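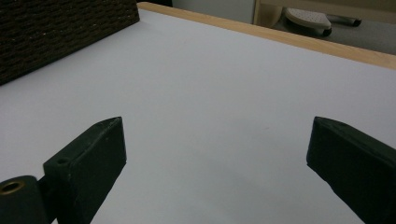
Keeping a cabin boat tidy on the lake

Most hire boats and small cruisers have less storage than a kitchen cupboard at home. After 4 summers of looking after the Pritero, a day boat with a heated cabin and two bench seats, these are the habits I've kept.

Windows

Lake water leaves a grey film on the glass after a day or two of spray. Rinse with fresh water first so you don't rub grit into it. Then wipe with a cloth dampened with a mix of 100 mL white vinegar and 300 mL water. Work from the top down. On acrylic windows skip the vinegar and anything with ammonia, and use a drop of dish soap in lukewarm water. Paper towel scratches acrylic, so use a soft cotton cloth.

Condensation is worst at the start and end of the season. Open the forward hatch a finger's width and leave the cabin door on its hook for the first part of the trip. If the glass still fogs, you have a wet towel or a wet locker somewhere.

Jackets and life vests

Never put a damp life vest back in a locker. Hang it in the shade with the straps undone, and turn it once. Vests dried on a heater go stiff along the seams.

For rain jackets we have a rail across the back of the cabin.

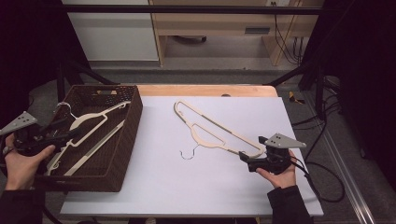 Leave a hand's width between jackets or they won't dry overnight. Gareth Sugden, who keeps his boat two berths along from ours at Jirkgate, ties his rail with shock cord at both ends so it doesn't rattle at the dock. I copied him and sleep better on board for it.

Cushions

Stand seat cushions on edge when you leave the boat, even for one night. Air gets underneath and the bench lids stay dry. Covers can be washed on cold, but put them back on while slightly damp so the corners pull square. If a zip sticks, run a candle stub along the teeth.

The galley

Take the cardboard off everything before it comes aboard. It soaks up moisture and falls apart in the lockers. Decant sugar, coffee and rice into screw-top jars and write on the lids, as that's the part you'll see when you open the locker from above. A damp tea towel under the plates stops them sliding in a wake.

Milk keeps best low down against the hull, below the waterline. Mark the spot and don't use it for bread.

Floors

Sweep before you mop, always toward the door. Sand gets under the floor panels and squeaks. Lift the panels in May and again before haul-out, and sponge out whatever has collected. I asked Jérémie Deschamps at the Rernholm yard about sealing the edges and he told me to leave them alone, as the water needs a way down to the bilge.

Smells

Nine times out of ten it's the drain. Pour a kettle of warm (not boiling) water with a spoonful of baking soda down the sink, wait ten minutes and flush. Check the grey water rules at your marina before you empty anything. If the smell is still there, take out the drawer under the sink and look behind it. I found an onion.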